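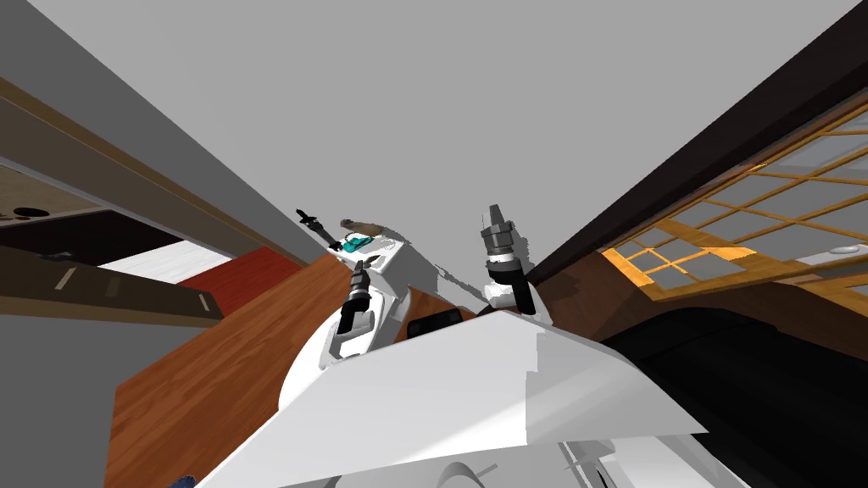 Review: Tirnent Business Checking, One Year In

I run a two-person bookkeeping shop, so I have opinions about bank accounts the way other people have opinions about pizza. Last January I moved our operating money out of the regional bank we'd used forever and into Tirnent, mostly because the old place had started charging us to receive wires. Receiving! Like a cover charge for your own paycheck.

Signing up was painless until they wanted a utility bill in the name of the business. Our landlord pays the utilities. This took 3 phone calls to sort out, and on the last one the rep asked whether I had considered getting a different landlord.
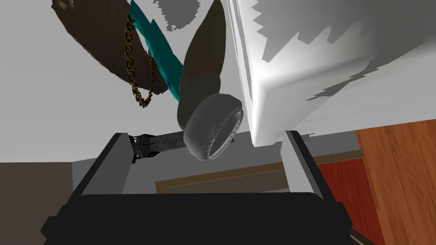

Iker

The account itself is fine. There's no monthly fee if you keep the balance up, transfers post when they say they will, and the statements export cleanly into our ledger software. I can't say that for Kassa, which I tested with a side account and which labeled every single deposit "ACTIVITY."

Mobile deposit is the weak spot. A client check for $1,835 sat on hold for 3 business days while the app showed me a cheerful green check mark. I wrote to support and got a link to an article titled "Understanding Your Hold." I understood it. I wanted it to stop.

Interest is a rounding error. If you want yield, Zorulham pays better on savings, though you'll be moving money back and forth and their transfer screen logs you out if you so much as sneeze.

Would I open it again? Yes, grumbling. Keep a copy of your lease handy when you apply, and don't deposit anything by phone that you need before the weekend.

Posted November 4, 2022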